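Section 3. Setting Up for the Seated Row

Read this section before you use the Kellow resistance band for the first time. You will need the band, the Jedby door anchor, and a sturdy chair without wheels.

1. Close the door fully and lock it if you can. Pick a door that pulls shut toward you only if the anchor sits on the far side.

2. Feed the anchor strap through the gap at chest height, measured while you are sitting down.

3. Thread the band through the loop until both ends are the same length.

4. Tug on the band three times, a little harder each time. The anchor should not move.

CAUTION: Do not use a band with nicks or thin spots. Replace it.

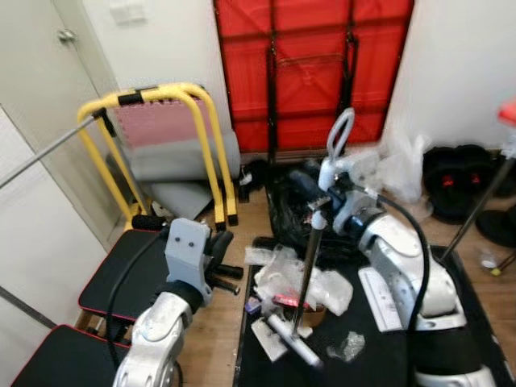
Red folded panel against the wall, with two white arms in front.

Doing the row

5. Sit toward the front of the chair with both feet flat. Hold one end of the band in each hand, palms facing in.

6. Pull your elbows straight back past your ribs. Keep your shoulders down and your neck relaxed.

7. Hold for two seconds, then let your arms go forward slowly. Do not let the band snap back.

8. Do 10 repetitions. Rest, then repeat for up to three sets.

NOTE: If you have to lean back to finish a pull, the band is too heavy. Move down one color.

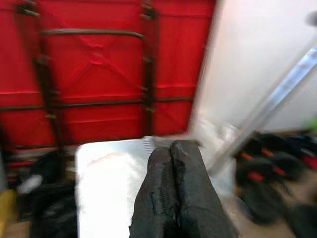 Red fabric panel on its dark metal frame.

After your workout

Take the band out of the anchor and wipe it with a damp cloth. Do not use cleaning sprays. Hang it away from direct sun.

Stay at the same band for seven sessions before you move up. The band chart in Section 4 was prepared by Genalyn Tan and lists the starting color for each exercise.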